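Dorley Kitchen Grid
Data card, maintained by Ryota Tsuji
Last revised January 1, 2024

Summary

Dorley Kitchen Grid is a set of 2000 teleoperated episodes of two robot arms working with dishes, a toaster and a few food items on a taped table. It was recorded for training policies by imitation. Each episode has video from the wrist cameras and the fixed cameras, joint positions for both arms, gripper opening, and one written instruction.

Why the grid

The table is covered in brown paper and marked into cells with blue tape. Before an episode the setup script prints a layout, and the operator places each item in its assigned cell. Placement inside the cell is left to the operator. The tape is not used by the controller and has no labels, but it does show up in every view, so a model may learn to lean on it. We have not tested how much.

Views

Wrist views are close and nearly straight down. Items at the sides are often only partly visible. Fixed views take in the table and some of the room behind it, including cables and furniture. We did not mask the background.

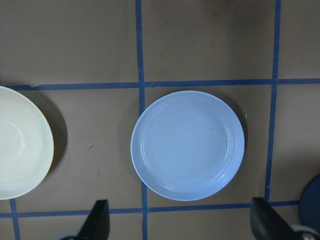
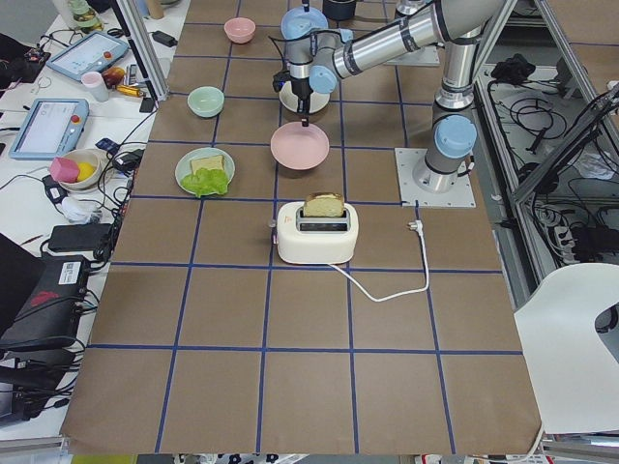

Brown surface and blue tape in all four views, two from the wrist and two fixed. 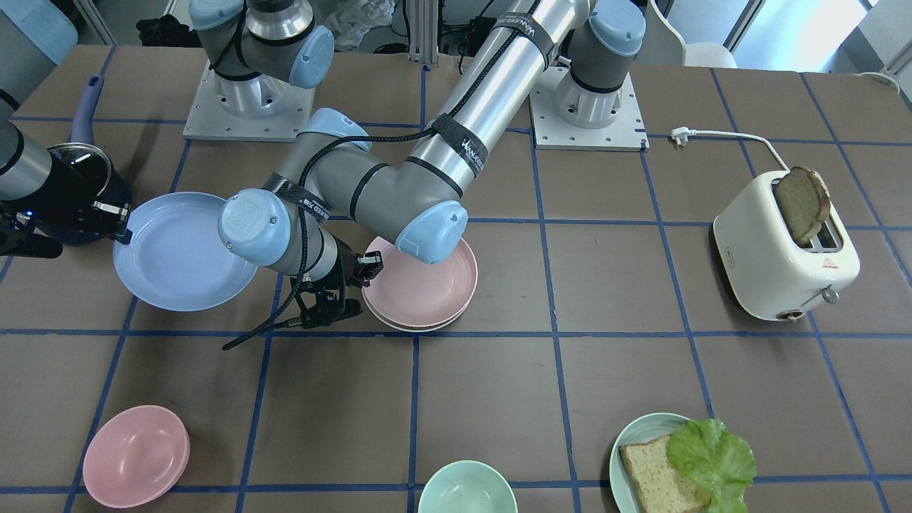
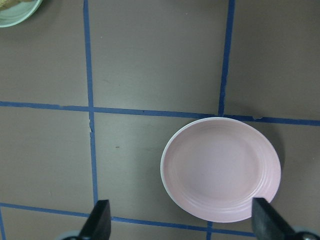

Dorley Data Notes, No. 9, p. 221

Collection

Operators worked from a list of instructions such as "put the bowl on the plate" or "move the pink plate one cell left." An episode starts when the operator presses record and ends when they press stop. There is no automatic trimming, so many episodes have a second or two of stillness at either end.

Failed attempts were kept if the operator recovered within the same episode. They carry the flag recovered=1. Episodes stopped by a fault or an emergency stop were deleted.

Splits

The test split has 100 episodes, all with layouts that do not occur in training. The rest are for training. There is no separate validation split - make your own from the training layouts.

Known problems

- Tape wears at the crossings and was patched during collection, so its edges differ between sessions.
- Plates and bowls of similar color get mixed up in the instructions. "Blue plate" and "light blue plate" mean the same item.
- The toaster cord crosses the table in some layouts. It is not listed in the layout file.
- In fixed views an arm can hide the item being handled. Use the wrist view for grasp timing.
- Depth was not recorded.

Use

Research use only. Layout files use the Proson format, version 9, and older readers will drop the cell offsets without a warning. Send corrections to Ryota Tsuji with the episode number and the camera name.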